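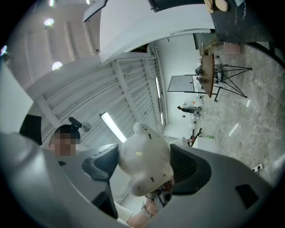
A white toy bear figure held in the jaws of a hand-held gripper at the Cilstead workspace.

Cilstead has stopped using part of its stock of hand-held grippers after a fault in which the jaws stay closed when the trigger is let go. The company reported the problem in July and said there were no injuries.

The grippers are used to record people picking up and moving everyday objects. The recordings are then used to train robot arms. Cilstead bought the jaw units from Tremetti, which traced the fault to a return spring that loses tension after almost 1,000 cycles.

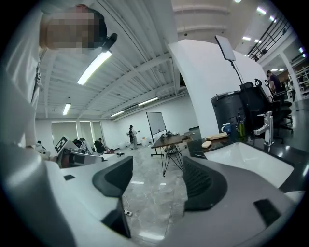

Can a gripper with the fault still be used?
Cilstead says it should be switched off, tagged and sent back, even if the jaws open again by themselves.

Tremetti has recalled 431 units with the older spring. A finger caught between the pads can be pinched hard enough to bruise, the company said – users should not try to pull the jaws apart by hand. Replacement springs take 10 minutes to fit.

Cilstead is also checking 2,836 recordings for signs of late release. Those affected will be left out of the training set.

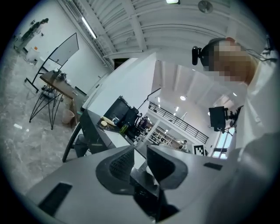

Page last changed: July, 4:10 p.m.

Goodall, which uses the same jaw units, said it had seen no failures but would replace its springs as well.

Search this site Enter keyword Go

Related items
Stoltard arm halted by loose cable
Tremetti names new spring supplier
Goodall updates battery charging rules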